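Replacing a Failed Drive in a Software RAID 1 Array on Linux

This procedure covers a two-disk mirror managed with mdadm, where one member has failed or is about to. It assumes a rack server with hot-swap bays, GPT partition tables and root access. Hardware RAID controllers have their own tools and are outside the scope of this page.

In the commands below the array is /dev/md0, the healthy disk is /dev/sda and the failed disk is /dev/sdb. Substitute your own names. Most of the damage done during drive replacement comes from typing the wrong letter.

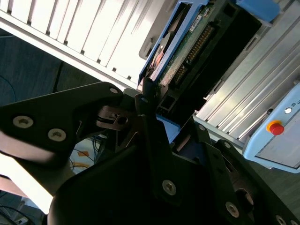 Dinesh Thampi

Updated Mar 12, 2026

Check the array state

Start with the kernel's view:

cat /proc/mdstat

A healthy mirror shows [UU]. A degraded one shows [U_] or [_U], and a member that has been kicked out is followed by (F). For more detail:

mdadm --detail /dev/md0

Note the state line and the device table at the bottom. If the state says "clean, degraded", the array is running on one disk and you can continue. If it says "resyncing" or "recovering", wait until that finishes.

Record the serial number

Device letters can change across reboots. Serial numbers do not.

smartctl -i /dev/sdb

Write down the serial and compare it with the label on the drive when you pull it. If the disk no longer answers, read the serial of the healthy one instead and work by elimination. On the Canddale hosts we keep a bay map in the rack notes, which saves a step, but the map has been wrong before and the label wins.

Remove the failed member

If the kernel has not already marked the partition as failed, do it by hand:

mdadm /dev/md0 --fail /dev/sdb1
mdadm /dev/md0 --remove /dev/sdb1

Repeat for every array that uses a partition on the same disk. A boot array is easy to forget. Run cat /proc/mdstat again and confirm that no sdb entries remain before touching the hardware.

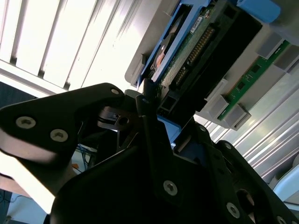

Some backplanes do not support hot swap even when the trays look as if they should. Check the manual for your exact model. If there is any doubt, shut down first; the array will start degraded with one disk.

Copy the partition table

The new disk must be at least as large as the old one in sectors. Two drives sold under the same nominal capacity can differ slightly. Compare them:

blockdev --getsz /dev/sda
blockdev --getsz /dev/sdb

Then replicate the layout from the healthy disk to the new one:

sgdisk -R /dev/sdb /dev/sda
sgdisk -G /dev/sdb

Read the argument order twice. The target comes directly after -R and the source comes last — reversing them overwrites the table on your only good disk. The second command assigns fresh GUIDs.

Add the new member

mdadm /dev/md0 --add /dev/sdb1

The rebuild starts at once. Follow it with:

watch -n 2 cat /proc/mdstat

On our last swap a rebuild took about 4 hours with the server under light load. If yours is much slower, look at /proc/sys/dev/raid/speed_limit_min and raise it for the duration.

Reinstall the boot loader

On BIOS systems, write GRUB to the new disk:

grub-install /dev/sdb

On UEFI systems the EFI system partition is usually outside the array. Format the new one as FAT32, copy the contents over and add a boot entry with efibootmgr.

Corrections

Sowmya Pillai pointed out that an earlier version left out the sgdisk -G step. It was added in November.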